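Talk notes – laying up a cruising boat for winter
Club room, first talk after the break. Forty minutes, then questions.

Slide 1. Say hello, say who I am. I keep a 33-foot sloop, Plodness, on a swinging mooring at Roltholm and I've laid her up myself for 7 winters. I'm not a surveyor. Khoa Thái did the engine part of this talk last time and has let me use his notes.

Slide 2. When to haul. I book the lift in November. Earlier is warmer for working on deck, but you lose the good fall sailing. Ask the yard how long they'll leave you in the slings. At Conneely it's long enough to pressure wash and look at the anode, and that's all.

Slide 3. Engine. Change the oil while she's still afloat and the engine is warm. Old oil left in all winter has acid in it. Then the fuel filter, then fill the tank. My engine hours this year: 919 on the meter at haul-out. Write yours down somewhere other than the boat.

Antifreeze through the raw water side. Show the bucket and hose. Use the pink kind, and run it until it comes out pink at the exhaust. Pull the impeller afterward and tape it to the ignition key so you can't start up without it.

Slide 4. Fresh water and heads. This is where most of the damage gets done. Drain the tanks, then open every faucet, hot and cold, and leave them open. Drain the water heater separately. People forget the shower sump and the deck wash. 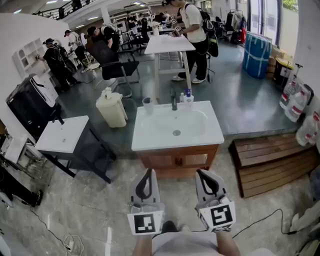
Sink drains hold water below the seacock if the hose sags, so take the hose off or blow it through. Pump the head dry, close the inlet, and put antifreeze through the bowl. Leave the seacocks open once she's ashore. If there's water trapped in a closed ball valve it can crack the body, and you may not find out until launch.

Slide 5. Sails and canvas. Off, rinsed, dried, folded, home. Trinh Trịnh at the Brokholm loft asks for sails before the new year if you want repairs back by spring. Check the stitching along the sun strip – it goes before the cloth does.

Slide 6. Costs. My bill last winter was 3663, with lift, storage, cradle and relaunch. This year's quote is 3763. Covers are extra. Pause here, someone will want to compare yards. Keep it short.

Slide 7. Batteries. Charge fully, disconnect, and top up once a month if they stay aboard. Check that the bilge pump isn't wired to one you've just taken off.

Questions. Leave the checklist up on the screen. Paper copies are on the table by the door.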